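Tuststead > Village Hall > Refreshments Group > Minutes, July

Present: Ashton Lowther (chair), five others. Apologies from the Prendergast end of town. Started 7:10, kettle first.

Last minutes. Agreed, one spelling fixed.

Cups. The black paper ones with black lids are staying. Gurura quoted for 1000 again, price up a bit on spring. Ashton wants 500 now and 500 after the fair — storage cupboard is full of bunting and the door wont shut. Agreed. Question whether the lids fit the smaller cups from Irkodport. They don't, two people had tried it at home.

Straws. Long discussion. Keep them by the lids, not in the drawer. Some people want them put in at the counter, others say let folks do their own, the little hole is fiddly if you're carrying a plate. Vote was 4 to 2 for doing it at the counter. Try it for the July film night and see.

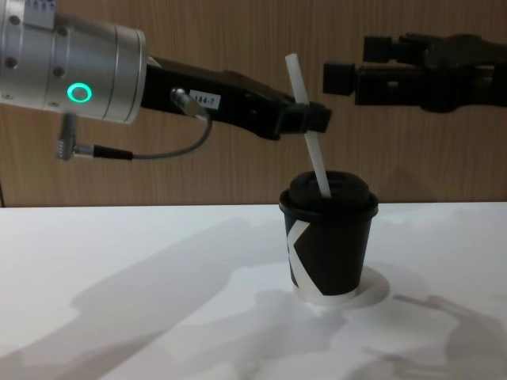
Lids to go on before the straw, every time. Last month a few went out the other way round and there was lemonade on the floor by the coats.

Tables. White tops need wiping between sittings, not just at the end. Spray is under the sink, cloths in the blue tub. Stains from the beetroot supper mostly gone now.

Film night. Expecting some 30. Cold drinks only, no urn. Doors 6:30, helpers by 6. Ashton to bring ice, need a second cool box — anyone?

AOB. Bin bags too thin, buy the other sort. Key for the side door still missing. Recieved one thank-you card, passed round.

Closed 8:25. Next meeting same time, small room.

Comments

marge_t: I have a cool box, blue one, lid's a bit loose but it works

Dell: could we get paper straws next time? the kids chew them but still

P. from the end house: side door key is on the hook behind the piano. Has been since Easter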